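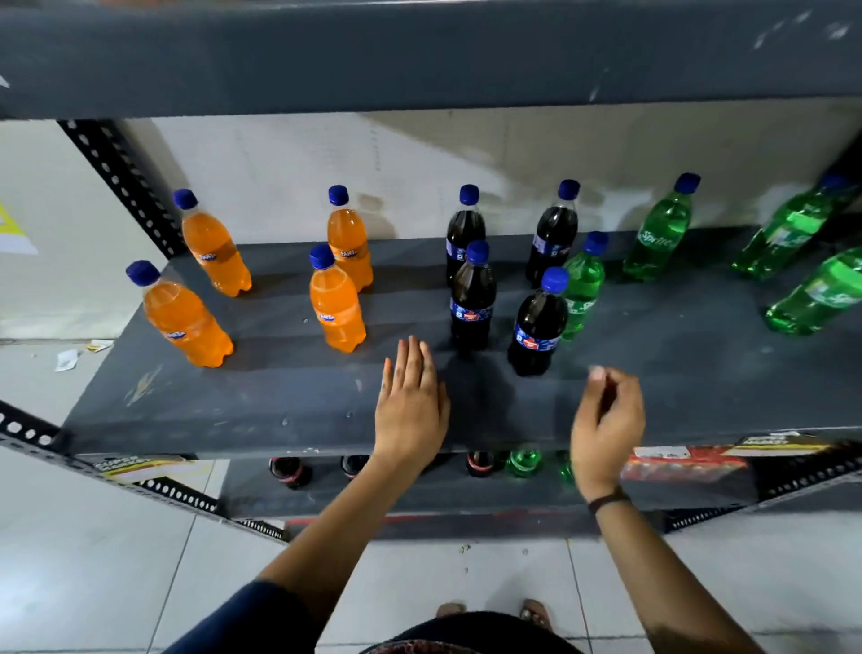
Sevim Gündoğdu
Fiction contributor

The gauge at Kutolmont read seven centimeters low on the morning Keskin was due to sign the transfer.

He checked the datum against the brass bolt in the wall, then against the December survey. Both agreed. The river had not dropped. The wall had risen.

He phoned Sestemville. The duty clerk asked which form applied.

"Settlement," Keskin said. "With the sign reversed."

"The field does not take a negative."

He wrote zero, initialed it, and went down the 12 steps to the water — there were two more than on the drawing. Zivar was waiting at the bottom with the boat.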